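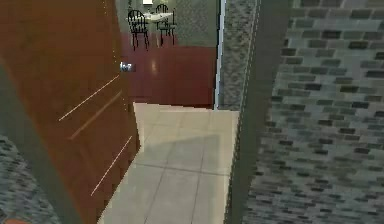

Chapter 9
Household and Shop-Floor Chores

Asked when a machine will be able to clear a table, most engineers answer with another question: which table? A welding arm in a car plant meets the same part in the same place all day. A home offers no such help. The door may be open or shut, the floor changes from one room to the next, and chairs are left wherever people got up from them.

This chapter considers how far automation has come with ordinary chores, both in the home and on the shop floor. It draws on the Peñalver trials, directed by Lucía Collado and Onyekachi Nwachukwu, in which 20 chores were attempted under simulation before any hardware was used. Of these, nine were judged ready for testing in a working kitchen or stockroom.
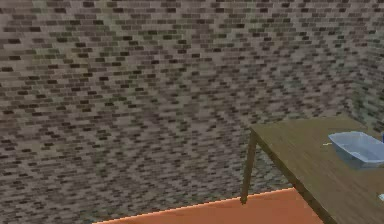
Lifting a shallow tray from a table sounds simple. The machine must find the rim, judge how far the tray extends, and keep clear of any small items lying beside it. A person does this while talking. In the trials, a tray task was allowed 40 seconds – a limit that many early programs failed to meet.
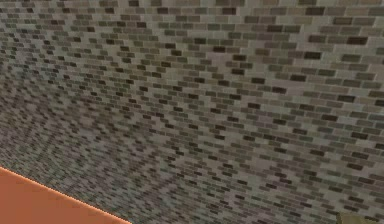
Perception presents a second difficulty. A robot's view is often partial, and a surface with a repeated pattern, such as brick, gives it few distinct points from which to judge distance. Section 9.2 compares two responses to this problem, the Erix method and the later Skevon method. Section 9.3 turns to shop-floor work and follows Olga Manzano's study of 50 packing stations in Emutville.

Key terms: grasp, occlusion, simulation, task limit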